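**Ticket 296 – Tisch im Pausenraum, Fleckenrückstände**
Standort: Erncombe
Status: in Bearbeitung

Gemeldet: Auf der weißen Tischplatte bleiben nach dem Abwischen matte Ränder zurück, vor allem dort, wo Teller stehen. Reiniger laut Etikett dosiert, 3 ml auf 900 ml Wasser.

**2021-06-19**
Platte nur mit warmem Wasser und Baumwolltuch gewischt, danach trocken nachgerieben. Ränder schwächer, im Streiflicht aber noch sichtbar.

Zweiter Versuch mit der halben Dosis. Keine neuen Ränder. Der Reiniger von Gruvstead ist für Fliesen gedacht und kommt nicht mehr auf den Tisch – Flasche steht jetzt im Putzschrank, Fach 13.

**Nachtrag**
Illimen hat eine Probe des neutralen Mittels zugesagt. Bis dahin gilt: nur Wasser, Zitrusfrüchte nicht direkt auf die Platte legen, Soßenflaschen auf einen Teller.

Offen: kleine dunkle Punkte auf der Platte. Mit dem Fingernagel noch nicht geprüft, bitte keinen Schaber verwenden. Nächste Kontrolle im September.

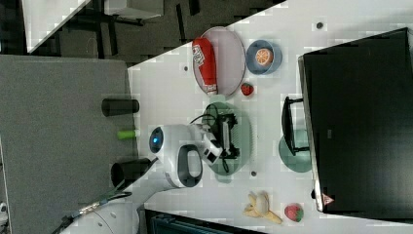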